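20/09/2023

Gripper budget, second go. Lesego and I sat down with the quotes this morning and it looks a lot better than I feared! Fenska want 933 a pair for the hand-held ones, pads included, and Brimar want 1,524 but theirs come with the spare linkage arms and a case. I was all for Brimar until Rosaura Escobar pointed out that we've only bent one arm since we started, and that was me dropping it down the stairs.

So: 2 pairs from Fenska, plus a bag of spare pads. The soft pads are the bit I'm really pleased with, they hold small food items so nicely and they're cheap to swap. Lead time is 31 days, so if the order goes in before the end of September we can still get kitchen work done this term.

Still to sort:
- Gentile haven't answered about the pivot screws (chase again)
- does the Jerkness mount fit the Fenska handle? Lesego thinks yes, I want to measure it
- gloves, we're nearly out of the black ones
- VAT is not in either figure, check with Rosaura before I get carried away

I'd love a third pair for training new people but that can go in next year's bid. Will write up the pad comparison tomorrow and leave it in the shared folder.

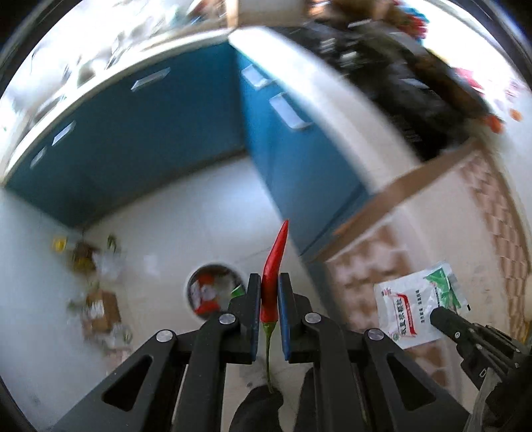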